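Work table

A work table is a table made for a task done by hand, as opposed to one made for eating, writing or display. The name covers a wide range of furniture, from the small sewing tables found in the parlours of larger houses to the plain, heavy tables used in kitchens, bakeries, tailors' shops and laboratories. It overlaps with the workbench, and the two words are often used for the same object. Where a difference is made, a workbench is usually fixed or very heavy and has a vice or stops for holding the work, while a work table can be moved and has a clear top.

Name

In English the compound is written as two words, with a hyphen or as one word, and all three spellings are found in trade lists. In the antiques trade "work table" on its own nearly always means a sewing table, "work" being the older household term for needlework. Sellers of shop and kitchen furniture use it in the broader sense.

General form

Most work tables have a rectangular top. A round top gives less usable edge along a wall and is harder to build from straight boards, although round tables were used in some bookbinding shops so that several people could gather sheets by walking around them. The top is kept clear of mouldings and raised rims unless the trade needs them. Pastry tables may have a raised board at the back and sides to keep flour in, and jewellers' tables have a curved piece cut out of the front edge, with a skin or tray hung below to catch filings.

Height depends on the work and on whether it is done standing or sitting. Tables for kneading and for cutting meat are set low, so that the arms can be kept nearly straight and the weight of the body used. Tables for fine work, such as engraving or watch repair, are much higher in relation to the seat and bring the work close to the eyes. Blocks placed under the legs are a common way of altering an old table for a taller user.

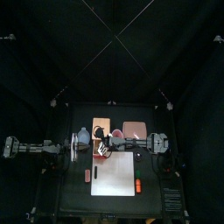
Work table with a dark top, in an enclosure lined with black fabric.

Materials

Wood is the oldest material in general use and still the most common. Beech, maple and sycamore are chosen for food work, as they are close-grained and have little smell or taste. Oak is strong but stains when it meets iron and water together. Pine is cheap and easy to plane flat again, and it was the usual choice for farmhouse kitchens, where the top was scrubbed daily and in time worn hollow.

Stone tops are found where a cool surface is wanted. Marble serves for chocolate and pastry, and slate for work that must lie flat. Zinc sheet, nailed over a wooden top, was widely used in fishmongers' and dairies before stainless steel became cheap enough to take its place.

The colour of the top matters more in some trades than in others. A pale top makes small dark parts easier to find. A dark top cuts down reflected light and shows up thread, lint and pale materials, and lacemakers often worked over a dark cloth for that reason. Many tables have been covered, painted or stained more than once to suit a change of use.

History

Trestle tables, in which loose boards rest on separate supports, were used across medieval Europe for both meals and work. They could be taken apart and stacked against a wall at the end of the day. The oldest surviving mention in the Kirnbridge town rolls is from 1317, when a cloth finisher was fined for leaving his boards and trestles standing in the street after dark. Tables with a fixed frame became more usual in workshops as rooms were given over to one trade.

The sewing table appeared as a separate type in the eighteenth century. It was light enough to be carried to a window and often had a pouch of gathered silk under the top, in which unfinished work was kept. Later examples had lifting lids, fitted trays and castors.

Factory production changed the shop table more slowly than it changed household furniture, partly because shops so often built their own. In 1921 the firm of Dando, at Bruvgate, began selling a table with cast-iron legs and a choice of tops, delivered flat and bolted together by the buyer. The designer, Costel Bošković, had worked as a glover, and the first version was the height of a glover's cutting table. A lower one followed for bakers. The Bruvgate works made about 100 tables a month at its busiest and closed after a fire one July. Dando legs are still met with under newer tops.

Drawers and storage 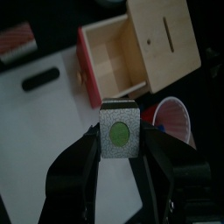 Word count: 1317

Early work tables seldom had drawers. Tools hung on the wall or lay in a chest beside the worker, and a drawer under the top weakened the frame unless the rails were made deeper to allow for it. The usual place, once drawers became common, was in the front rail, with the drawer running the full depth of the table. Shallow drawers suit small tools and patterns. Deep ones tend to be filled in layers, so that the things at the bottom are forgotten.

A wooden drawer runs on strips fixed inside the frame, and both the strips and the lower edges of the drawer sides wear down with use. Repairers replace the strips first. Candle wax or dry soap rubbed along the edges makes a stiff drawer move more easily, and oil is avoided because it swells some woods and gathers dust. Metal runners with balls or rollers allow the drawer to be pulled fully clear of the frame.

Shelves below the top are cheaper than drawers and carry more weight, but they leave no room for the knees. They are therefore mostly found on tables meant for standing work.

Care

Wooden tops are cleaned by scraping or scrubbing along the grain and left to dry with air on both faces. A top which is wetted on one side only will cup. Oiled tops need fresh oil when water no longer forms beads on them. Stone is wiped with plain water, as vinegar and lemon juice eat into marble. Loose joints in the frame are best reglued early, before the tenons wear round.

Collections

The Stoyanova house museum keeps a group of tailors' and milliners' tables, listed by Teodora Živković in a handwritten catalogue. Dušan Perić later added drawings of the joints, and two of the tables were lent to Kirnbridge for an exhibition on the clothing trades.

See also

Sewing table
Trestle
Workbench
Writing desk

Page last revised 1 February 2018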